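Wandfarbe bei Mauereidechsen — Anpassung oder nur Vorauswahl?

Forum Evolution und Ökologie > Reptilien und Amphibien > Farbvarianten

Schuppenkriecher
Ich bin beim Aufräumen wieder auf den Bericht über die Eidechsen aus dem alten Schiefersteinbruch Bodoldale gestoßen und komme mit der Schlussfolgerung nicht klar. Kurzfassung für alle, die ihn nicht kennen: Im Bruch ist der Untergrund fast schwarz, auf den Kalkhängen bei Avley hell. Die Tiere im Bruch sind im Schnitt deutlich dunkler. Vermessen wurden 975 Tiere, verteilt auf beide Flächen. Der Bruch ist erst seit 59 Jahren stillgelegt, und Clyde Thibodeaux schreibt, in dieser Zeit habe sich die dunkle Form durch Selektion durchgesetzt.
Meine Frage: Kann man das aus zwei Flächen überhaupt ablesen? Und reicht die Zeit?

kalkmagerrasen
Die Zeit reicht locker. Mauereidechsen sind nach ein bis zwei Jahren geschlechtsreif, da kommen in knapp sechzig Jahren genug Generationen zusammen. Wenn der Fraßdruck durch Turmfalken hoch ist und helle Tiere auf dunklem Stein auffallen, kann das sehr schnell gehen. Beim Birkenspanner waren es auch nur Jahrzehnte.

Schuppenkriecher
Beim Birkenspanner kennt man aber das Gen und hat die Rückentwicklung gesehen, als die Luft sauberer wurde. Hier gibt es eine Farbmessung am Rücken und sonst nichts. Genetik steht im Bericht nur im Ausblick.

Herpeton_Nord
Ich habe mir den Bericht damals ausgedruckt. Die Farbmessung wurde im Mai gemacht, alle Tiere vormittags. Eidechsen sind morgens dunkler, weil sie sich aufwärmen müssen, und hellen auf, wenn sie auf Temperatur sind. Wenn man im Bruch um 8 Uhr misst und auf dem Kalkhang um 11 Uhr, hat man den Unterschied schon halb erklärt. Uhrzeiten pro Fläche habe ich im Anhang nicht gefunden.

kalkmagerrasen
Die Körpertemperatur wurde mit aufgenommen, Tabelle 3. Der Unterschied bleibt, wenn man danach korrigiert. Er wird kleiner, aber er bleibt.

Herpeton_Nord
Stimmt, Tabelle 3 hatte ich überlesen. Nehme den Punkt mit der Uhrzeit teilweise zurück. Trotzdem wäre mir wohler, wenn die Messungen abwechselnd auf beiden Flächen gelaufen wären.

gelbbauchunke77
Mal eine Laienfrage. Kann eine einzelne Eidechse nicht einfach dunkler werden, wenn sie auf dunklem Stein lebt? Dann bräuchte man gar keine Evolution.

Schuppenkriecher
Genau das ist der Punkt, und die Frage ist alles andere als laienhaft. Man nennt das Plastizität. Bei manchen Arten hängt die Grundfärbung davon ab, auf welchem Untergrund die Tiere aufwachsen. Um das auszuschließen, müsste man Eier aus beiden Populationen nehmen, unter gleichen Bedingungen ausbrüten und die Jungtiere auf demselben Substrat großziehen. Wenn die Nachkommen aus dem Bruch dann immer noch dunkler sind, ist es erblich.

kalkmagerrasen
Das hat die Station Ninduvside doch gemacht. Nicht mit Bodoldale, aber mit einer vergleichbaren Population an einem Basaltdamm. Die Schlüpflinge vom Basalt waren auf hellem Sand immer noch dunkler als die Kontrolle.

Schuppenkriecher
Mit 15 Gelegen, und drei davon stammten vom selben Fundpunkt. Ich halte das für einen Hinweis, mehr gibt das nicht her. Außerdem kann man vom Basaltdamm nicht ohne Weiteres auf den Schieferbruch schließen. Der Damm liegt an der Bahnlinie, da weiß keiner, woher die Tiere ursprünglich kommen. Bei Mauereidechsen wird doch alles Mögliche mit Güterwagen verschleppt.

Bellamy
Dazu kann ich etwas beitragen, ich habe zwei Jahre im Bruch kartiert. Die Herkunft ist auch in Bodoldale nicht geklärt. Bis zur Stilllegung wurde Stein angeliefert und zwischengelagert, und zwar aus mehreren Regionen. Es ist gut möglich, dass dunkle Tiere von Anfang an dabei waren. Dann hätten wir einen Gründereffekt, und die Selektion hätte wenig zu tun gehabt. Der Bericht erwähnt das in einem Halbsatz.

kalkmagerrasen
Ein Gründereffekt erklärt aber nicht, warum die Tiere am Rand des Bruchs, wo der Schiefer in helleren Schutt übergeht, Zwischentöne haben. Das sieht für mich nach einem Gradienten aus, und ein Gradient passt zu Selektion.

Bellamy
Oder zu Vermischung. Vom Hang wandern helle Tiere ein, am Rand trifft man Kreuzungen, in der Mitte kommen kaum welche an. Das ergibt genau denselben Gradienten. Ohne Genetik kann man beides nicht trennen.

Herpeton_Nord
Gibt es Zahlen zum Fraßdruck? Ich kenne nur die Aussage, dass dort Falken brüten.

Bellamy
Ein Paar, in manchen Jahren zwei. Dazu Schlingnattern, und die jagen zum großen Teil über den Geruch, denen dürfte die Rückenfarbe ziemlich egal sein. Es lief ein Versuch mit Knetmodellen in hell und dunkel. Die Modelle lagen auf den Abraumterrassen, kontrolliert wurde auf Schnabelspuren. Helle Modelle hatten mehr davon, aber der Unterschied war klein, und ein Teil der Spuren ging auf Mäuse zurück. Ich habe die Modelle abends mit eingesammelt und sortiert, bei manchen konnte man sich lange streiten, was da hineingebissen hat.
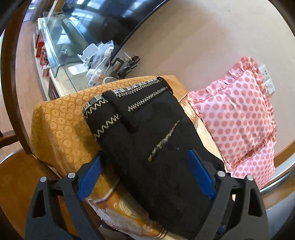 Ausgewertet wurde das Ganze am Ende nur für die untere Terrasse, weil oben zu viele Modelle abgerutscht waren. Ich würde darauf keine Selektionsstärke berechnen. Im Bericht wird es aber als Beleg geführt, und damit bin ich nicht einverstanden.

gelbbauchunke77
Danke für die Erklärungen. Verstehe ich es richtig, dass alle sich einig sind, dass die Tiere dunkler sind, und nur gestritten wird, warum?

Schuppenkriecher
Ja. Drei Möglichkeiten liegen auf dem Tisch, nämlich Selektion vor Ort, Plastizität und eingeschleppte dunkle Tiere. Die schließen sich auch nicht gegenseitig aus.

kalkmagerrasen
Ich bleibe dabei, dass Selektion die wahrscheinlichste Erklärung ist. Dunkler Untergrund, dunkle Tiere, das findet man bei Taschenmäusen auf Lavafeldern, bei Zaunleguanen auf weißem Gipssand in umgekehrter Richtung und bei etlichen anderen. Man muss nicht bei jedem Fall wieder bei null anfangen.

Herpeton_Nord
Bei den Taschenmäusen ist aber eben die Genetik gemacht worden. Man kann das Ergebnis nicht einfach auf jeden dunklen Steinbruch übertragen — gerade bei einer Art, die ihre Farbe schon im Tagesverlauf ändert.

kalkmagerrasen
Der Tagesverlauf ist in Tabelle 3 berücksichtigt, das hatten wir schon.

Herpeton_Nord
Die Temperatur ist berücksichtigt. Häutung und Geschlecht nicht. Frisch gehäutete Tiere wirken kräftiger gefärbt, und im Mai häuten sich viele.

Bellamy
Geschlecht ist drin, aber nur im Anhang. Häutung wurde nicht notiert, da hast du recht. Auf den Feldbögen gab es kein Feld dafür.

Schuppenkriecher
Weiß jemand, ob noch Gewebeproben existieren? Im Ausblick steht etwas von Schwanzspitzen.

Bellamy
Die Proben liegen in Ninduvside im Gefrierschrank. Soweit ich weiß, fehlt das Geld für die Sequenzierung. Der Antrag läuft intern unter der Nummer 2106, Stand ist mir nicht bekannt. Ich frage nach und schreibe es hier rein, wenn ich Antwort habe.

kalkmagerrasen
Frag bitte auch gleich, ob Proben vom Rand dabei sind. Wenn nur die Mitte und der Kalkhang beprobt wurden, hilft das beim Gradienten nicht weiter.

Bellamy
Mache ich. Vom Nordrand weiß ich es sicher, da habe ich selbst gefangen. Beim Südrand müsste ich in die Listen schauen.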